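Ticket: Plilatine cell, simulated arm – speed and separation checks against the site rule set
Site: Dadton
Raised by: Charito Baluyot
Priority: 2
Status: Resolved, follow-up open
Opened: 30/04/2022

Summary

The Plilatine simulation passes its block-stacking job in the test runner but fails the Zorkmont rule check before the program can be released to the real cell at Dadton. The rule check is the gate. Under the site programming standard, no motion program goes to hardware without a clean check, whatever the test runner says.

Fault as reported

The rule checker rejects the program with the message "approach height below minimum for gripper state OPEN". It is raised on the second transfer of the run and on every run after that. The first transfer always passes. Restarting the simulation clears the fault for one transfer, then it comes back. No other rule in the set is flagged.

The same program passed under the previous rule set. Only the rule set has changed. The motion code, tool file and block layout are the same as in the last accepted release.

What the rule requires

The open-gripper rule says that while the fingers are open and nothing is held, the fingertips must stay above the tallest obstacle in the reachable area by a fixed margin, except inside a declared approach zone. The margin at Dadton is 16 mm. Each approach zone has to be declared in the program header, by name, before the first motion command. Undeclared zones are treated as open space and the full margin applies.

The reasoning is in the standard and will not be argued here. An open hand is wider than a closed one, and most clipped fixtures in the November review were hit on the way to a pick.

Steps taken

Confirmed the checker version and rule set on both the workstation and the build machine. They match.

Ran the job with the arm speed limited to 400 mm/s, in case the checker was sampling too coarsely and catching the wrong point of the path. Same result, same transfer.

Logged fingertip height at every sample for one full run, 2,000 samples. The lowest open-gripper height outside an approach zone was above the margin when measured by hand from the log. The checker disagreed with the log. At this point the motion itself was no longer the main suspect.

Compared the obstacle list held by the checker with the objects in the model. The checker builds its list once at start-up and refreshes it after each release command. After the first release the refreshed list holds one entry that should not be there: a copy of the moved cube at its old height, with the tool length added to it.
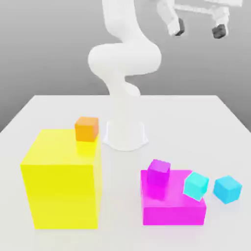
Does the open-gripper rule still apply in a simulation where nothing can be damaged?

The standard applies it in full. A program is checked in simulation so that the same program, unchanged, can run on the cell, and a rule relaxed in the model is a rule the hardware has never been tested against.

Model layout for the failing case, for anyone trying to repeat it: yellow block on the left with the orange cube on top, magenta slab on the right carrying the purple and cyan cubes, blue cube directly on the table. The yellow block is the tallest of the two supports, so its top plus the orange cube sets the obstacle height for the whole run. Do not lower the yellow block to get a pass. This was tried on an earlier ticket and the program had to be withdrawn.

Cause

The tool file defines the gripper twice, once as a tool and once as an attached body. The old rule set ignored attached bodies. The new one includes them, as it should. When a cube is released, the checker detaches it from the attached body but keeps the tool offset on the stored copy. The result is an obstacle that does not exist, sitting higher than anything in the model, and the next open-gripper move is judged against it.

The tool file has been wrong since it was written. Section 2 of the standard already says a gripper must have one definition only. The file predates that section and was never brought into line.

Fix

1. Removed the attached-body entry from the gripper tool file. The tool entry stays as is.
2. Declared both approach zones by name in the program header, one for the yellow block and one for the magenta slab. They had been set inside the motion routine, which the checker reads too late.
3. Cleared the cached obstacle list. The checker does not do this on its own after a tool file change – the cache has to be removed by hand before the next run.
4. Reran the check from a cold start.

Result

Clean check on 16 runs in a row, with the margin and the speed limit at their normal settings. Fingertip log and checker heights now agree at every sample. No entry in the obstacle list is left over after release.

The program has not been run on the hardware. Release to the cell needs a second signature and a slow-speed run with a person at the stop button, same as any other change to a tool file.

Comments

Nicholas: Could we have set an exception for this rule and fixed the file later? The other cell did that for the wrist limit.

Charito Baluyot: Exceptions are for a rule that does not fit the job. This rule fits. The checker was given bad data, and an exception would have hidden that, along with any real low move in the same program. The wrist limit exception on the other cell has an end date and a named owner. Please check that it is still current.

Nicholas: It lapsed. I have raised a separate ticket. Second question – do the other programs that use this tool file need a recheck?

Charito Baluyot: All of them. A tool file change voids the earlier checks. Any program that loads the file is locked until it has a new clean result attached. Do not copy the old result across, even where the motion code is identical.

Follow-up open

Recheck remaining programs that load the gripper tool file. Owner: Nicholas.

Ask Zorkmont whether the checker can warn on a double gripper definition at load time. A warning would be enough; the standard covers the rest. Owner: Charito Baluyot.

Add the cache step to the tool file change procedure. It is currently known only from this ticket.

Contact the Dadton automation desk | © Plilatine | Back to top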